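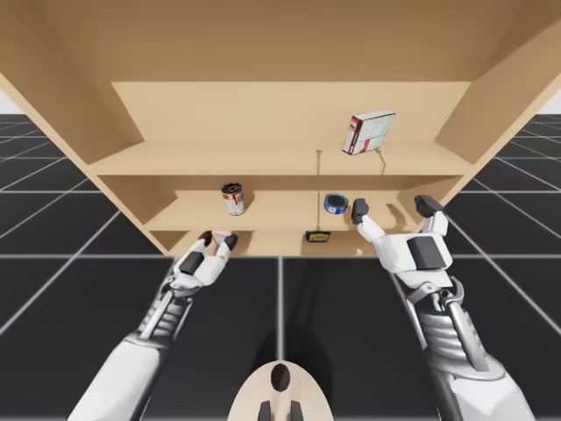 2 min read

Shelf Reach Pack for Onel - $2205 per lab seat

I wrote the first version of this pack for my own thesis work in Saratthorpe, and people kept asking for the files, so now it's a product! You get the simulated shelf, the two-armed robot with its jointed hands, the grocery items (the can, the tin, the cardboard box and more) and the training code for what I call the Kandasamy reach method.

The idea is pretty simple. Most of the policies I tried went straight for the object and banged a knuckle on a shelf board on the way in. Mine learns the opening first - where a hand can fit between two boards - and only then learns the grasp. In my runs on the Fellalness layouts, that cut shelf collisions by 25 percent against the same policy trained in one go. Grasp success hardly moved, so if that's your bottleneck, save your money (or write to me, I have half a fix on a branch).

What's in the download:
Onel scene files with three shelf layouts
Three trained checkpoints, one per layout
Training and scoring scripts
My lab notes, typos included

Tipped-over cans are still the hard case. The fingers like to push them deeper into the shelf, and I've been fiddling with the contact settings since December.

Updates are free for as long as I keep working on this, and site licenses are cheaper per seat - just ask.

Mohandas Kandasamy
Page updated May 21, 2020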